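Shared Workshop Forum > Builds in Progress > Household sorting arm
4 November 2021
Posted by Impi Harju

I wish to submit the Kuusisto arm build for comment by members. The arm is intended to take a beverage can from a surface and place it in the correct compartment of a recycling bin. The parts cost to date is 300 euros, excluding the controller, which was carried over from the Stokell build.

Two matters remain open. The first is grip force on cans that have already been crushed. The second is the order of operations at the bin -- whether the arm should lift the lid itself or whether the lid should be left open before a run.

The position under discussion is the one below, with the can lying on the steel lid and the two-compartment bin directly beside it. 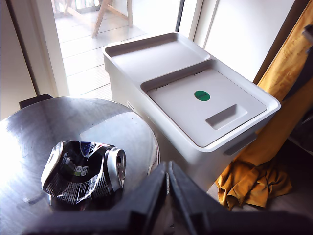

Reply 1 -- plusley_bench
I would advise against having the arm open the lid. The recessed grip at the front edge is shaped for a hand, and a pair of straight fingers will need a hooked tip to use it. Kindly state whether a tip change is planned.

Reply 2 -- Impi Halonen
I respectfully disagree with the previous member. A bin that must be opened in advance defeats the purpose of the build. A printed hook on one finger would be sufficient, and the drawing from the May meeting may be used without charge.

My concern is with the can. It is folded in the middle, while the top end is still round. The grasp should be taken at the round end, where the shape is predictable.

Reply 3 -- Umeck
The log supplied with the first post contains 1,382 grasp attempts. Nearly all were made on undamaged cans, and they should not be relied upon for the present case. I request a separate run of 40 attempts on crushed cans only.

I would also note the glare on the steel lid. Any threshold set in the evening will require review in daylight.

Reply 4 -- plusley_bench
I maintain my objection regarding the lid. I support the request for a separate run.

Reply 5 -- Impi Harju
The comments are noted. The run of 40 will be carried out with the lid open, and the hook will be fitted afterward as a separate change. Members holding spare finger blanks in the 5 mm size are asked to reply to this thread.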